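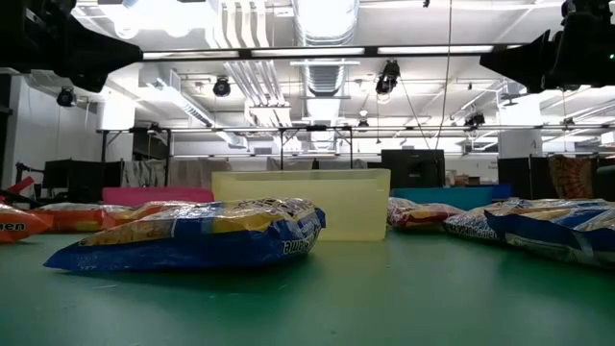
How should dry food be stored in a shared staff kitchen once pantry moths have been found there?

Posted by Merrick House Facilities Office, 26th March

Reply from Fetdale Building Services

Dry food in a shared kitchen that has had pantry moths should be kept in rigid containers with tight lids, made of glass, metal or heavy plastic, and should stay there until no adult moths have been caught for at least two months. Paper, cardboard and thin plastic wrap do not count as protection. The larvae of the common pantry moth (usually the Indianmeal moth) can chew through light packaging, and newly hatched larvae are small enough to enter through folds and imperfect seals.

Before anything goes into a container, the existing stock should be inspected. Signs to look for are fine webbing in the corners of a package, grains or crumbs that cling together, small cream-colored larvae, and a dusty residue at the bottom. Any item that shows these signs should be placed in a sealed trash bag and taken out of the building the same day. It should not be left in the kitchen trash can overnight.

Items that appear sound but were kept near an infested package may be placed in a freezer at 0 degrees Fahrenheit for one week. This treatment is suitable for flour, rice, oats, cereal, nuts, dried fruit and pet food. Large bags take longer to freeze through to the center and should be divided first. The food should then be brought back to room temperature with the package still closed, so that moisture does not form on the contents.

Shelves should be emptied fully and vacuumed, with attention given to the following places:

Shelf peg holes and the undersides of shelves
The joint between the cabinet and the wall
Hinges and drawer runners
The underside of any loose shelf liner, which is best thrown away
The gap behind the refrigerator and the toaster

The vacuum bag or canister should be emptied outdoors when the work is finished. Washing with warm water and ordinary dish soap is adequate after that. We do not advise spraying insecticide inside food cabinets. A general household spray will not reach larvae inside a package, and residue on a food shelf creates a second problem. If the office feels that treatment is needed, a licensed pest control company should be asked to inspect first.

Comment from Merrick House Facilities Office

Thank you for the reply. We should have given more detail in our original post and do so now.

The kitchen is on the ground floor of a building completed in 1808 and is used by 44 members of staff. The cabinets are modern but are fixed to the original wall paneling, which has a good many cracks and joints. Each department keeps its own food, and there is also a common shelf for tea, coffee, sugar and items brought in for birthdays and meetings. Adult moths were first reported in August of last year. The cabinets were cleaned at that time, and the moths stopped for some weeks, then came back.

We would be grateful for advice on two further matters. The first is whether the paneling could be the source. The second is whether we may reasonably require all staff to use the same type of container, given that some people have already bought their own.

Reply from Fetdale Building Services

Thank you for the additional information.

With regard to the paneling, it is unlikely to be the original source, but it is a probable hiding place. Mature larvae leave the food and travel a considerable distance to spin their cocoons. They favor cracks, ceiling corners, picture rails and the backs of frames. Cocoons may therefore be found well away from the cabinet where the food was kept. We would suggest that the joints closest to the cabinets be vacuumed with a narrow attachment and that the gap behind the cabinets be closed with a removable filler. Permanent caulk should not be applied to historic paneling without approval from whoever is responsible for the upkeep of the building.

A return after some weeks is common. It usually means that one package was missed. In our experience the missed package is very often something that people do not think of as food stock: birdseed, a dried flower arrangement, an old box of dog biscuits, decorative corn, a forgotten tin of loose tea with a poor lid, or a gift basket that has been on top of a cabinet for a year. Chocolate and dried chili peppers are also accepted by this insect. We recommend that desk drawers be included in the next inspection. Staff who keep food at their desks should be given advance notice and should be present when the drawer is opened.

With regard to containers, a single type is convenient but not necessary. The test that matters is the lid. A lid with a rubber or silicone gasket that presses down evenly is acceptable. A screw-top jar is acceptable if the lid has a liner - without one, a young larva can follow the thread. A bin without a lid is useful for keeping small packets in order, and it makes a shelf easier to clean, but it offers no protection on its own. Packets placed in such a bin should be unopened, or else moved to a closed container after opening.

Folding over the top of an opened bag of chips or crackers and securing it with a clip will keep the contents crisp for a few days. It will not keep moths out. We suggest a simple rule that opened snack bags are either finished, taken home or placed in a lidded container by the end of the working day.

Reply from Zivano Pantry Supplies

We had the same issue in our stockroom. Bay leaves on the shelf are what we use and we find them very good. Put a few in each cabinet and change them when the smell goes. Cedar blocks also. The moths do not like the smell and will leave.

Comment from Fetdale Building Services

We would respectfully caution against relying on bay leaves or cedar. They do no harm, but we are not aware of sound evidence that they will end an infestation, and they have no effect on larvae already inside a package. They should not take the place of inspection and cleaning.

Comment from Zivano Pantry Supplies

Noted. We did also clean the shelves at the same time so it may have been that.

Reply from Clostonico Workplace Support

The earlier replies cover storage and cleaning well. We would like to add some guidance on monitoring and on notices to staff, as these are the areas in which shared kitchens most often have difficulty.

Sticky traps with a pheromone lure are inexpensive and are sold in most hardware stores. They attract adult males only. They are therefore a means of measuring the problem and cannot be expected to solve it. One trap is normally enough for a kitchen of ordinary size. Additional traps in the same room can confuse the results. The trap should be placed away from open windows and exterior doors, as a lure close to an opening may draw in moths from outside. The date on which the trap was set should be written on the card, and the lure should be replaced at the interval printed on the package.

A continued catch after the cleaning does not in itself mean that the cleaning failed. Pupae already in the walls will go on producing adults for some time, and in a cool building this can take longer than expected. What should be looked for is a steady decline from one check to the next. If the catch rises again after having fallen, there is likely to be food that has not been found.

For notices, we advise short wording that states what is required and by when. The following text was used at one of our client sites, where the kitchen served 19 people, and it may be adapted freely:

"All cabinets in the staff kitchen will be emptied and cleaned. Please remove or label your food before the cleaning date. Unlabeled food will be discarded. After cleaning, all dry food must be kept in a closed container with a fitted lid, marked with the owner's name and the date opened. Opened packets may not be left on the counter or on the common shelf overnight."

The notice should be posted on the cabinet doors as well as sent by email. People who do not read the email will still see the door. We also recommend that the wording avoid any suggestion as to which department brought in the affected item. The insect frequently arrives in sealed goods from the store, and the purchaser could not have known.

New purchases deserve attention as well. It is sensible to buy smaller quantities for a time, to use older stock first, and to place new flour, rice and nuts in the freezer for a week on arrival if space allows. Damaged or torn packages should be returned to the store and not taped up for use.

Lastly, the common shelf should be assigned to one department at a time, perhaps on a monthly rotation. A shelf that belongs to everyone is seldom checked.

Comment from Merrick House Facilities Office

We are obliged to all who replied. The paneling will be referred to our building surveyor before any filler is used. A search of the upper cabinets has also brought to light a bag of birdseed, with webbing inside, which no department has claimed. It has been sealed and removed from the premises. The trap will be set once the cleaning is complete.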